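About Plerna

Plerna is a calibration and repair laboratory for weighing equipment. We service bench scales, floor scales, counting scales and analytical balances for food packers, pharmacies, machine shops, seed dealers and school laboratories. The company was founded by Jad Hattar, who had spent the earlier part of his career repairing mechanical platform scales and still does most of our lever work himself.

The laboratory occupies the ground floor of the Dotwood building. The balance room is at the north end, away from the loading dock and the street. It has no exterior windows. Air enters through a perforated ceiling at low speed, and the balances stand on stone slabs that rest on their own footings and do not touch the surrounding floor. Temperature and humidity are logged continuously, and the log for the day is attached to every certificate we issue.

What we do

Calibration is a comparison. A known mass is placed on the instrument, the indicated value is recorded, and the difference between the two is reported together with its uncertainty. We test at a minimum of five points across the working range, with additional points near the load the customer weighs most often. Repeatability and off-center loading are tested separately. Readings are recorded before any adjustment is made and again afterward, so the customer can judge whether product weighed since the last visit needs to be reviewed.

Adjustment is not included in calibration by default. Some customers want the instrument left exactly as found, and the work order has a box for this. If the box is blank, we call before opening the case.

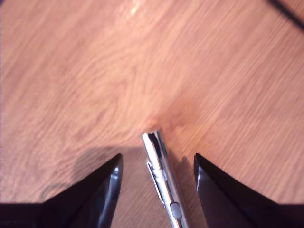
Repair work covers load cells, flexures, displays, keypads, power supplies and mechanical linkages. We keep parts for the Idero bench series, including the older models with the cast base, and for most Tyagi counting scales. Where a part is no longer made we will machine it if the drawing exists or if the worn part is complete enough to measure. We do not repair indicator boards that have been coated in potting compound. These are replaced.

On-site and in-house work

Floor scales and vehicle scales are calibrated where they stand. Our truck carries 500 kg of cast iron test weights, and larger loads are built up by substitution. The area around the scale should be clear, the scale should be switched on the evening before, and someone who knows the password for the indicator should be present – this last item causes more delays than any other.

Analytical balances may be done either way. We prefer to work on them in place, as transport can disturb the adjustment and the result then describes our room more than yours. Balances sent to us are left powered in the laboratory for 12 hours before testing. Please ship them with the pan removed and the draft shield packed separately.

Reference weights

Our working weights are checked against a reference set kept under glass in the balance room. The reference set is sent out for recalibration every November, and no analytical work is scheduled while it is away. Weights are handled with tipped forceps or lint-free gloves. Customers who own their own weights can have them cleaned and calibrated here; sets with a missing or damaged piece are accepted, and the certificate lists the pieces present.

Records

Certificates are issued as signed PDF files. Paper copies are available on request. Raw readings are kept for seven years and can be supplied to an auditor with the written permission of the instrument's owner.

The minimum charge for in-house work is one hour. On-site visits within 40 miles carry no travel fee – beyond that distance the fee is stated in the quotation. Requests should include the maker, model, serial number, capacity and readability of each instrument, all of which are normally printed on the rating plate.

Page last revised 30 June 2019.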